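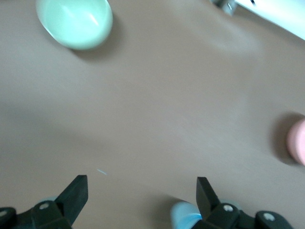 Visit to the Popescu pottery, Prirnen
February 4, 2020

The Popescu pottery opens its workshop to visitors twice a year, once in November and once in late winter. I missed the November date because the pass was closed, so I signed up for the second one. The bus from Mukel takes 50 minutes and stops at the bottom of the hill. There is no sign for the pottery until you are almost at the gate.

Groups are limited to 14 people. Ours was full, mostly locals who had bought plates there for years and had never been past the shop. Coats go on hooks in the hallway, and you are given a paper cover for your shoes. The tour lasts a little under two hours.

It starts in the clay room. The pottery used to dig its own clay from a pit behind the building, but the pit flooded and most of the clay now comes by truck from Zatel, farther down the valley. Scraps from the wheels are soaked in tubs, pushed through a screen and mixed back in. The guide let us handle two lumps, one fresh and one recycled. I could not tell them apart. A woman next to me said the recycled one felt smoother, and the guide said she was right.

Throwing is done upstairs, where the windows are. Two potters were working while we were there and neither stopped to give a show, which I preferred. One was making mugs from balls of clay weighed out in advance. Handles are made separately and put on the next day, when the mugs are firm enough to pick up.

The glaze room was the part I had come for. Popescu is known in the area for plain single-color ware, and the greens are the best sellers. The recipe book lists 161 glazes, though only a small number are in use. The rest are tests, failures, or colors that depended on a material that can no longer be bought. Test tiles hang on nails along one wall with the number scratched on the back. Some of the numbers don't match the book, and the guide said sorting that out has been on the list for a long time.

A glaze in the bucket looks nothing like the finished color. The pale green is a dull pink before firing. Pieces are dipped with tongs, left to dry on boards, and the bottoms are wiped with a sponge so they don't stick to the kiln shelf.

There are two kilns, both electric. The older wood kiln is still standing in the yard but has a crack across the arch — it was last fired in the 1980s. The large electric one needs a full day to cool before the door can be opened, so we only saw it from the outside.

The tour ends in the shop. Seconds are on the lower shelves and cost about half as much. Most have a pinhole or a slightly uneven foot. I bought two small seconds and a butter dish at full price. Cards are accepted, but the machine was down, so bring cash.

Tickets are sold at the gate and include tea. The stairs are steep and there is no elevator. The last bus back to Mukel leaves shortly after the afternoon tour, and the driver does not wait.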